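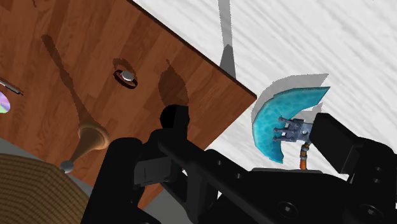
My aunt left me a box of letters when she moved out of the house in Mfinanga Road, and I have spent most of the winter typing them up. There are 76 of them, written over four years by my grandmother to her sister. Most are two sides of thin blue paper. The longest runs to 2,744 words and is almost entirely about a dispute over a hedge.

I started in November with the idea of doing one a night. That lasted until the first bad patch of handwriting. She wrote well when she was sitting at a table and very badly on trains, and she took a lot of trains. I now do them in the morning before work, when the light is better, and leave a gap in square brackets for any word I can't get after 3 tries.

Hsin-yi Poon, who I used to share an office with, reads the drafts and fills in some of the gaps. She worked out that "the Stustby business" was a place and had nothing to do with a person, which cleared up half of the second year. My grandmother had gone there to look at a flat and didn't take it. The kitchen was damp and the landlord wanted the rent quarterly.

There is less family news in them than I expected. She writes about prices, shoes, the neighbours' boiler and what she had for tea. My grandfather gets his first mention in letter 31 – "a Mr Ellis from the surveyor's, quite tall" – and then nothing for two months.

I have 19 left to type. After that I want to get a few copies printed and bound for my cousins, with the spelling left as she had it. If anyone has used a small printer for this sort of thing, please let me know what you paid.

Contact | © All text by the author | Back to top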